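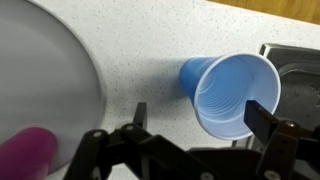

Home | Notebook | Archive | Contact

March, afternoon

Today I worked on the claims form for the Ristell office. A former soldier must fill in 60 fields before he can send his request for a hearing loss pension. I tested it with the old records from Aranda, 321 files. In five of them the discharge date was written with the month first, and the form refused them without any message.
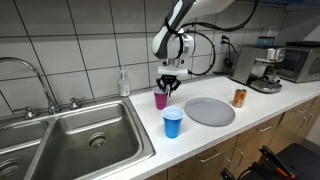

I changed the date check, so now it shows a warning and keeps the draft. The doctor's letter is still a problem: the upload stops when the scan is larger than 875 KB. I asked Bellavier for a higher limit, no answer yet. To do: try again with the Zutska files, and ask if service abroad needs its own page.

Comments

Please keep the paper form also, my father uses only this one.

Does the warning appear on the phone version?

Same date problem in our office, thanks for the note.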